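Catering Basics, Unit 3: Syrups and Cordials
Course handout, Rowena Macaraeg, April 2019

A simple syrup is sugar and water, heated only until the sugar is dissolved. For this unit we use equal weights. A rich syrup has two parts of sugar to one part of water, and it keeps longer in the fridge.

Do not boil the syrup hard. Water will leave the pan and your next batch will not taste the same as the first one. Weigh everything, also the water.
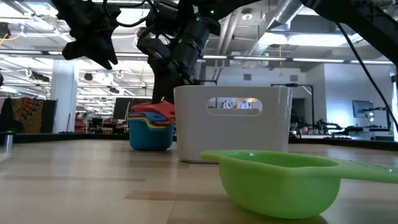 Green scoop and white basket on the worktop.

For a lemon cordial, peel the fruit thinly and leave the white part behind — it makes the drink bitter. Cover the peel with the sugar and let it rest overnight. Next day add the juice, stir well and strain through a cloth.

Dilution: start with one part of cordial to five parts of cold water, then taste. Drinks served over ice should be mixed a little stronger.

Label each bottle with the name and the day of making. Cordials for the July practical must be made fresh in that week.

To prepare for next time: read page 87 in the Pangilinan reader and bring your tasting notes for the ginger syrup.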